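The Samex Letter
Sunday, June 23, 2019

Can it do the washing-up yet?

Every summer I get the same question from readers of this letter, usually phrased as though I had personally promised something. Where is the robot that does the chores? It was meant to be along by now. There were films about it.

My usual answer is that you already own one, it's round, and it is stuck under the sofa. But this year I went and had a proper look, partly out of duty and partly because Skasoser, who build automation for small workshops, invited me to spend two days at their place and said there would be lunch. There was lunch. A person made it.

The job they have set themselves goes by the name of Skitar, and the idea behind it is modest enough that I was disappointed on the train up and impressed on the train back. They want an arm that can take over the dull end of computer refurbishing: old office desktops come in by the pallet, get opened, get their parts pulled and checked and put back or swapped, and go out again to schools and small firms. Georgiev, the refurbishers most of you will know for selling you a perfectly good machine for the price of a bad one, put 3,766 desktops through their benches last year. All by hand, with screwdrivers, and a great deal of radio.

If you have never changed a processor, the drill goes like this. You lift a small lever, swing back a metal plate, and there sits the chip, a flat square thing that lifts straight out. Then the new one goes in, the right way round, straight down, with no sliding and no pressing. Plate down, lever down, tea. A reasonably careful teenager can learn it in an afternoon. The catch is the bed of tiny gold contacts underneath, which have the temperament of wet tissue. Brush a few of them with the corner of the chip and you have turned a working board into a green tray.

So that was the chore on the bench: a green board in a grey case, a processor in its steel bracket, and a black gripper with more screws showing than I would care to count.

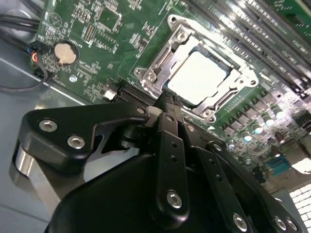 The trouble with shiny things

I had assumed the hard part would be the grip. Too firm and it cracks something, too soft and it drops it. The people at Skasoser were polite about this and said that everybody assumes so. Grip is a thing you can set, more or less, and then leave alone. Their mornings are mostly spent on glare.

A processor in a machine is a square of polished metal sitting in a bracket of polished metal, next to several small cans with polished metal tops, and if you hang a lamp above the lot you get a white patch where the interesting part used to be. A person deals with this by moving their head. We do it without noticing, along with squinting, shading the thing with a hand and muttering. The arm can move its head too, in a manner of speaking, but it has to be told that moving its head is a good idea, and in which direction, and when to stop. And its head is bolted just behind its fingers, so every time it wants a better look, the fingers come along and get in the way.

I know a few human assistants like that.

Then there is the angle. On a tidy drawing the board lies flat and square to everything. In life the case goes down on the bench however it goes down, and the arm comes at it from wherever there is room, so the whole business is done on the slant. You and I would turn the case round. I asked whether they might simply turn the case round. They said they might, and that they did, and that the next case would be a different shape.

This last bit is what I would like to see printed on the side of every box with the word "smart" on it. A car factory has robots because a car factory makes the same door all day long. A refurbisher's bench gets whatever some insurance office in Swindon was throwing out that week. Cables run where the last person left them. The memory slots may be full or bare. One maker hides the processor under a plastic duct that comes off with a click, and another one uses the same duct with four screws, for no reason I have ever been able to establish.

Your kitchen, I'm sorry to say, is a refurbisher's bench. It may be worse. Georgiev's staff at least agree on where the screwdrivers live.

How far it has got

They asked me to be fair about this, so I'll try.

Plenty of the work is already within reach. The arm can be guided through the moves by a person, and guided well. It can come down to a part it has been shown and close on it gently. I watched the motion several times, and there's something soothing in it, like watching a heron. It goes to the edge of the chip, waits, thinks about things for longer than you'd like, and closes.

What I wouldn't do is leave it alone in a room with a board I had paid for. When the chip is held a little crooked, a person feels it in the fingertips before they see it and puts it right without breaking off their story about the caravan. The arm has to work it out. A chip that is tipped by a hair at the top is tipped by a good deal more when one corner arrives before the other three, and those gold contacts don't accept apologies.

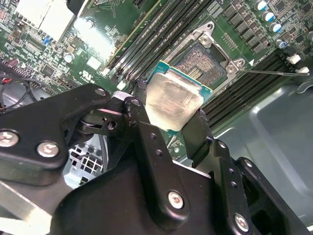

I asked how long it would be before Georgiev could have one on the bench, unattended, earning its keep. Answers varied by who I was standing next to. The engineers looked at the ceiling. The sales side said August. I wrote down August, and I've put a small question mark beside it, and I would encourage you to do the same in any plans you may be making.

Speed is the other matter. One of Georgiev's bench hands does the full swap, cover off to cover on, in 4 minutes, and that includes finding the paste. The arm on the day I timed it took 27, with a person beside it doing the cover, the cooler, the paste, the cables and the worrying. I pass these on with no unkindness. The arm doesn't go home, and in theory it could do the 27 minutes all night, in the dark if it weren't for the glare business, which of course needs lights. But somebody would have to stay behind to do the worrying, and at that point you have invented the night shift.

What about the house, then

Right. Readers have sent in their lists, and I took them along, and read some of them out over the lunch that a person had made.

Floors: done, within reason. You have to tidy up before the robot tidies up, and if you have a dog of a certain age you have to be lucky as well. I count it as a pass.

Lawns: same again, provided your lawn is the sort of shape a lawn is in a brochure.

Dishes: we have had a machine for this for years and everyone has stopped calling it a robot, which seems to be the reward for working properly. Loading it is still on you. I asked Skasoser whether an arm could load a dishwasher and there was a silence, and then a very good talk about wine glasses, which are shiny, and see-through, and never the same twice. Put that down as a no.

Laundry: it can wash it, it can dry it, it can't pick it up off the landing. Folding has been shown to me on a screen at three separate trade fairs now, always with the same sort of small towel. I look forward to the day someone brings a fitted sheet.

Beds, windows, the bit behind the cooker: no, no, and I don't blame it.

Changing the processor in an old desktop: getting there, slowly, with supervision. I realise very few of you listed this one.

It does strike me as odd that the job which looks clever, with the tiny gold pins and all the rest, may well be handed over sooner than picking up socks. I put it to the people at the bench and they weren't surprised in the least. A processor has a right place to go, a right way round and a right depth, to a fraction of a millimetre, and it's the same place every time once you have found it. A sock could be anywhere, in any shape, and might be the cat.

If you are running a workshop

A few of you wrote in with sensible questions, so some sensible answers. I wouldn't hold off hiring on the strength of what I saw. I would start keeping a note of which machines come through your door and how many of each, as anyone who comes to sell you an arm will want to know, and it's a fair test of them whether they ask. Sort out your lighting while you're at it. Soft lamps, off to the side, nothing bare hanging straight over the work. Your own staff will thank you for that whether an arm turns up or not, and it's a good deal cheaper.

And do ask to see the thing work on one of your own machines, out of your own pile, with the dust still in. Skasoser agreed to that before I had finished the sentence, which I took as a good sign. They say they'll have me back once the lighting has been redone, and I have asked to bring the oldest, ugliest desktop I can find. If you have a candidate in the loft, write to the usual address. Please take the spiders out first.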